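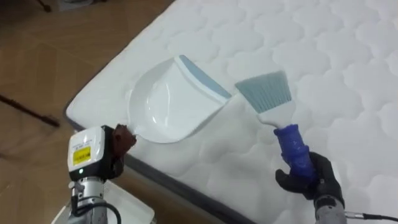
Open Day at the Kokkonen Housekeeping Rooms, Prikstead

Posted Tue 17 February

I went to the open day at Kokkonen mostly for the mattresses. I run a small guesthouse and have to replace the beds in the two back rooms before April, and I had seen a notice that Kokkonen would be opening its practice rooms to the public. These are furnished rooms where cleaning and laundry routines are tried out, and I wanted to see how other people look after a bed that gets used by a different person every few nights.

Getting there

The building is on the road out of Prikstead toward the quarry, past the feed store. The bus stops across from the gate but only once an hour, so check the return times before you go in. I drove. There is parking for visitors along the side wall, and a sign at the gate sends you around to the back door, where you get a sticker and a sheet with a floor plan. Entry was free. Coats go on a rack in the hallway.

The plan listed 3 rooms: a kitchen, a bathroom and a bedroom. You could take them in any order. I did the kitchen first, and it was crowded, mostly with people asking about oven cleaner. I gave it ten minutes and moved on. The bathroom was quieter and had a good display of grout brushes with worn ones next to new ones, which made it easy to see when a brush should be thrown out. I should have thrown mine out last year.

The bedroom

This was the room I had come for, and I stayed the longest there. It has a light wooden floor, a tall white wardrobe with plain flat doors, and a white washer and dryer stacked one on top of the other. Having the machines in the bedroom looked odd to me at first, but in a small apartment they have to go somewhere. It would save me a flight of stairs several times a day.

The mattress is white with a quilted top and a dark gray edge, and it sits directly on the floor. I am not a fan of that for guests, as it is hard on older knees and you lose the air underneath. For looking at the fabric it was fine. The quilting is done in rounded, puffy cells, a bit like clouds, with seams between them. My own mattresses have a flat woven top, and I had been thinking about going to a quilted one. Seams like these are where crumbs and lint end up, and I wanted to know how much extra work that means.

The routine on show was brushing down the bare mattress with a hand brush and a dustpan. It is the same thing you would do on a floor, only higher up and softer. The brush is light blue and the pan is white, with a light blue rubber strip along the front lip. I have always used the vacuum with the upholstery nozzle for this job, and it takes me far too long to get it out, find the nozzle and put it all back. A brush and pan can hang on a hook inside the linen closet.

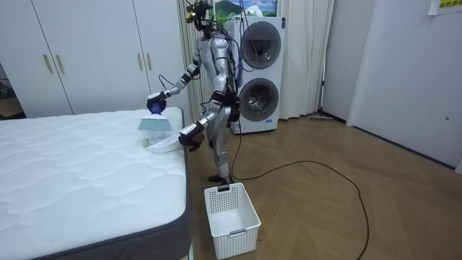

What I wrote down about the brushing

A printed card by the door gave the steps, and I copied the parts I thought I would use.

Take everything off the bed first, including the protector, and shake the protector outside.

Work from the middle toward the nearest edge, in short strokes that all go the same way. Do not scrub back and forth over quilting.

Keep a separate brush for beds. Mark the handle if you own more than one.

Hold the pan against the side of the mattress, with the lip just under the top edge, and sweep down into it. I had always put the pan on top of the bed and chased the crumbs around with the brush, so this was worth the drive.

Empty the pan after each side.

Wash the brush once a month in warm water with dish soap and let it dry with the bristles down.

The card also said to turn the mattress end to end every 100 nights of use. I do mine in spring and fall and will probably keep doing that, because I would lose count.

The talk

There was a short talk after lunch about bedding, given in the hallway on folding chairs. It was hard to hear at the back. The main subject was mattress protectors, and the advice was to buy two for each bed so that one can be in the wash. The protectors passed around were from Orura and Rurketti. The Orura one is thicker and crackled when I folded it, and I think a light sleeper would notice. The Rurketti is thinner with deep elastic corners. It felt more like a regular sheet and I would choose it of the two, although I have not slept on either.

Somebody asked about getting stains out of quilted fabric and the answer was cold water, very little of it, and a lot of patience. I was hoping for something better.

The sales table

By the exit was a table with brushes, cloths and sample squares of mattress fabric. The squares were free and I took a quilted one and a flat one home. I rubbed toast crumbs into both at the kitchen table that evening. The flat one shook clean. The quilted one needed the brush, and crumbs stayed in the seams until I bent the square backward. You can't bend a mattress backward, so I am leaning toward the flat top again, with a decent protector over it.

I did not buy a brush at the table. The dustpans there had no rubber on the lip, and the rubber is the part I wanted. The hardware store in town has one that is close enough.

Practical notes

Open from ten until four, with coffee and rolls until they run out. They had run out by one.

The floor plan says the rooms hold 80 visitors at a time. The hallway would be uncomfortable well before that.

No step at the back door. The bathroom doorway is narrow, and a wide stroller had to wait outside.

Photos are allowed.

I was there two and a half hours, including the talk. If you only care about one room, an hour is plenty. The next open day is planned for April, too late for my beds, but they said the laundry side will get its own room by then and I may go back for that.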